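The Night Shift at Gavalas

Danai Gavalas starts the ovens at 12 minutes past midnight. Her father started them at midnight, but he lived upstairs and she has to find parking.

The bakery has been on the same corner since he opened it, and the bread has changed very little. What has changed is who buys it. When Danai took over, most of the loaves went across the counter to people who lived within a few blocks. Now the shop sells 143 loaves on a normal weekday and sends 271 more out the back door in crates, to restaurants, two school kitchens and a grocery called Skollus that opened in August.

"The counter pays for the flour," she says. "The crates pay the people."

There are four of them on nights. Manolis Giannakopoulos mixes and shapes. He worked for her father and still uses the old man's dough scraper, which has worn down to a crescent. Alina Ene runs the ovens. Two part-timers load and drive.

Night baking is hard to hire for. The pay is better than it used to be, but the hours cut people off from their families, and most new hires leave before their first summer. Ene has stayed six years. She sleeps from nine in the morning to two in the afternoon, picks up her son from school, and sleeps another two hours after dinner. She says the second sleep is the one she can't skip.

Several bakeries in the city have moved to a daytime schedule. They shape the dough in the afternoon, hold it cold overnight, and bake at five. Melina Economou did this at Rumari, her shop on the north side, and lost one wholesale customer over it. She kept her whole staff.

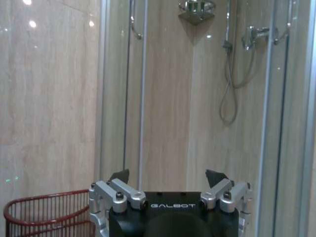

Danai has tried the cold method twice. The sourdough came out fine and the white loaf didn't. The crust blistered, and her older customers brought it back. She thinks a different flour might fix it, and she has a few bags from the Vada mill to test when the weather warms up.

The other problem is room. Holding a full night's dough would take a second walk-in cooler, and the only place for it is the storeroom, where the flour goes. Her landlord, Thodoris Dimitriou, has offered her the empty unit next door. The rent would be $684 a week. She has until Thu 28 February to answer him.

Manolis is against it. He likes the street at three in the morning and says he wouldn't know what to do with an evening. Ene would switch tomorrow.

By 4:30 the first crates are stacked by the back door and the van is running. Danai eats the heel of a loaf standing up, writes the day's orders on the wall calendar, and goes out front to turn on the lights.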